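Sealing the marble, second attempt

2022-03-07

The counter in the back kitchen is white marble with gray veining, bought as an offcut from Quintero, and it has now been sealed twice. The first coat went on in January and failed the water test within weeks. These are my notes on the second.

The slab was sold as honed. I wanted honed, and it arrived polished. A polished face takes less sealer per pass, and any excess left to dry turns into a haze that has to be worked off. That was the mistake in January: too much product, left too long, buffed with a towel that was already loaded.

Before recoating I stripped the surface with the Stanance cleaner, diluted as the label says, then rinsed twice and left it overnight. Vinegar and lemon cleaners are out of the question on this stone. They etch, and an etch mark is damage to the polish itself — no sealer will hide it. I have one by the kettle and have stopped looking at it.

After the overnight wait I checked the face for leftover haze under the ceiling light. The veins are the hard part. Where they are thin and branching, with dark gray flecks along them, a residue streak can pass for stone. The plain areas are easier to judge by how sharp the reflection is.
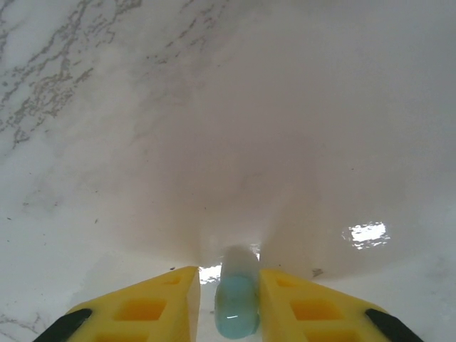 Gray veining and flecks on the white marble, with glare off the surface at right.

Two grits of pad came next on the worst haze, 691 first and 738 after, which are the Erenen catalog numbers and have nothing to do with abrasiveness. The true figure for the second pad is 2,000 grit. I would not go coarser on a polished face. Light pressure, plenty of water, wipe, look, repeat.

The sealer this time is the Estix penetrating type. Thin coat on a folded cloth, working in sections an arm's length wide, five minutes, then off with a clean dry towel. A second towel follows the first. I changed both halfway along the counter.

The water test is a spoonful left for fifteen minutes and then blotted. If the stone under it has gone darker, the coat is not doing its job. I test in three places: beside the sink, in the middle, and over the heaviest vein, where I expect trouble first.

The backsplash is the same stone and still has its January coat. It gets the same treatment once I have more towels.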